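Arley Facilities Support
Ticket 151: Clearing station, Presby break room
Category: Dish return and waste sorting
Opened: May 5, 2023
Status: Pending confirmation from requester

Issue reported
The requester states that dishes are being returned to the kitchen with food still on them, and that wrappers are reaching the dish rack. The requester asks whether the station layout should be changed or a second rack ordered from Caldeira.

Initial review
The station was checked against the layout sheet issued in November. The gray rack, the red tray, the clear bin and the black tray are to remain side by side on the wooden table, with the rack at the left. The red tray receives used tableware, the clear bin receives paper and wrappers, and the black tray receives food scraps.

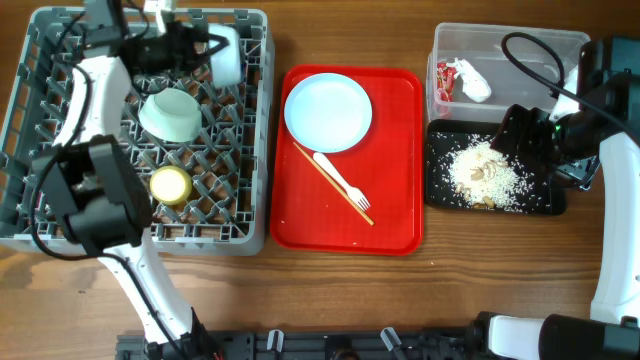

No change to the layout is recommended at this time. The order of work is the more likely cause. Under the current sheet, users may rack cups before bowls have been emptied, and leftover rice is then carried along with the dishes. A second rack would not correct this.

Action taken
1. The sheet was revised. Bowls are now emptied first, followed by wrappers, then cups, plates and utensils.
2. Nested cups are to be separated before racking — the inner cup does not drain otherwise.
3. Forks and chopsticks stay on the red tray until all larger items have been removed.
4. The Caldeira order request was placed on hold.

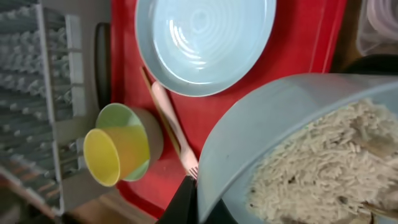
Red tray: plate, nested cups, fork, wooden stick and a bowl with food still in it.

Requester follow-up
Please post the revised sheet at the station and use it for 12 working days. Report any racked item that still holds food, noting the type of item and the time of day. If the problem continues, reply to this ticket and it will be passed to the Jullel kitchen desk for review. Tickets without a reply are closed after 17 days.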